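Preris Table, White Top

The Preris is a plain rectangular table for kitchens, playrooms and classrooms. It ships with a white top and four screw-on legs. Item number 2986. 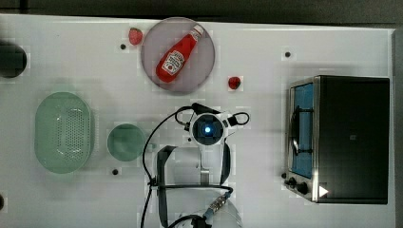
White top, with plate, ketchup bottle and strawberries.

The surface wipes clean with a damp cloth and mild soap. Skip scouring pads and bleach – both will dull the finish. Tomato and berry stains come up best if you get to them the same day.

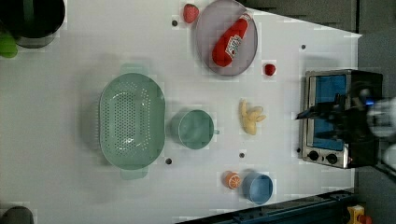 Assembly

One person can put it together with the hex key in the box. Turn the top face down on a blanket, screw in the legs by hand, then tighten. Check the screws again after a month of use.

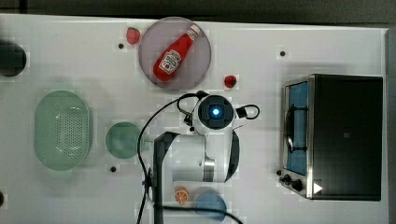
The top is rated for an even load of 100 pounds. It is meant for meals, crafts and pretend cooking, and should not be used as a step or a bench. White makes small things easy to find – a red strawberry next to a plate stands out right away. For a darker room, ask for the gray top from our Wijaya line.

Leveling feet are included and adjust by hand. Felt pads are sold separately.

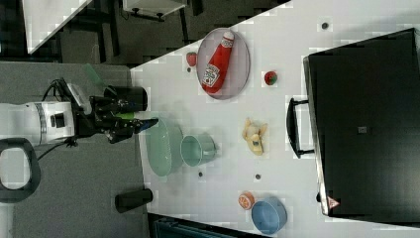

Ordering

Orders ship from our Nismont warehouse within 12 business days. Spare legs are item 836. For school orders, contact Chandrasekhar Gounder in sales.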